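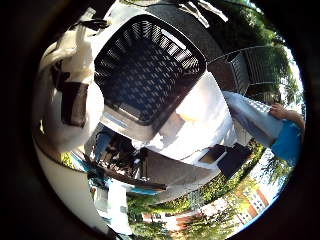 Dark gray basket, light blue cloth, plenty of sun.

Folding Laundry Outdoors, Straight Into the Basket

I am going to try to convert you to outdoor folding. I've been at it for 3 summers now and I love it – the light is better, I can spot a stain I would have missed under the hallway bulb, and a chore I used to put off until bedtime is finished before lunch!

My neighbor Beverley Kerslake got me started. She folds everything outside from the first mild spell of spring until the leaves come down, and one January when we had a freak warm afternoon she was out there in a cardigan doing pillowcases. I thought she was a bit much. Then I tried it.

What you need

A plastic basket with holes in the sides. Wicker looks lovely, but it snags knits and it doesn't like being left out. Holes let air through the stack, so a towel that still has a little damp in its hem gets a second chance. Mine is an old Fumitz and I have no complaints.

A light-colored surface to work on, wiped down first. A table is ideal, but a clean sheet over a low wall or a bench will do.

A chair, if you have a big load. I stand for towels and sit for socks.

A damp cloth and a dry cloth for the surface.

Clothespins or a few smooth stones if there's any breeze at all.

Picking your time

I like about ten in the morning. The dew has gone, the sun isn't fierce yet, and the birds in the trees are mostly busy somewhere else. Late afternoon is good too, though pollen seems worse then in my yard. If anybody in the house has hay fever, check the forecast and fold indoors on the bad days.

Strong sun is wonderful on whites and hard on everything else. Fold your darks and brights first and get them under cover, then take your time with the sheets and towels.

Step 1: Wipe everything down

Run the damp cloth over your surface and then the dry one. Do the rim of the basket while you're there, and the bottom, inside and out. I skipped the bottom once and put a neat row of gritty dots on a clean duvet cover.

Step 2: Sort into loose heaps

Tip the load out and pull it apart by type. Big flat things go in one heap, shirts in another, small stuff in a third. Don't fold anything yet. Just shake each piece hard, once, and drop it. That one good snap gets out more wrinkles than you'd think, and it gets rid of lint, leaves and the occasional beetle.

Step 3: Start with the smooth, slippery things

Satin-type pillowcases, linings, thin scarves, anything with a bit of shine to it. These are the pieces that slide off a stack and take three others with them, so I do them while my patience is fresh.

Hold the piece up by two corners and let it hang. Bring the corners together, run your free hand down the folded edge, and lay it flat. Smooth it from the fold outward with your palm. Fold in thirds, then in half. If it keeps sliding open, roll it from the short end and tuck it beside the stack – rolled pieces stay put and hardly crease.

Step 4: Towels and sheets

Fold towels in half lengthwise, in half again, then in thirds. You get a fat, square bundle that stands up on a shelf.

For fitted sheets, put a hand inside each of two neighboring corners, flip one over the other, then collect the remaining corners the same way. Lay the whole thing down, tuck the elastic in toward the middle until you have a rectangle, and carry on as if it were flat. Mine are never perfect. They go in the closet anyway.

Step 5: Shirts

Button the top button and one in the middle. Lay the shirt face down, fold one side in to the center of the back, lay the sleeve down along it, and repeat on the other side. Bring the hem up to the collar in two folds. A magazine makes a handy template if you want them all the same width.

Step 6: Load the basket

Heavy things on the bottom: towels, jeans, sweatshirts. Sheets next, then shirts, then the slippery pieces and the rolls on the very top where nothing can squash them. Socks and underwear go down the sides to stop the stack from leaning.

Leave a couple of inches below the rim. I know how tempting it is to pile it up and make a single trip, but that's how I ended up rewashing a whole stack of napkins.

Step 7: Bring it in

Take the basket in as soon as it's full. Plastic gets brittle when it lives in the sun (I've lost handles that way), and folded clothes left outside after sunset will pick up damp from the air surprisingly fast.

A few extra tips

If the wind gets up, fold with your back to it and keep a stone on each heap.

Put dark clothes inside out before they go anywhere near the sunshine.

Charito Lumanlan from my quilting group folds fabric yardage this same way, wrapping it around a ruler and sliding the ruler out. I've borrowed that for table runners and it works beautifully.

Stiff, line-dried towels soften up if you rub the two ends together before folding. Ten seconds a towel, and well worth it.

Keep a small bag hanging near the door for odd socks. Empty it once a month and see who has been reunited.

Next time I'll go through how I fold tablecloths, including the enormous round one that takes two people and a bit of shouting.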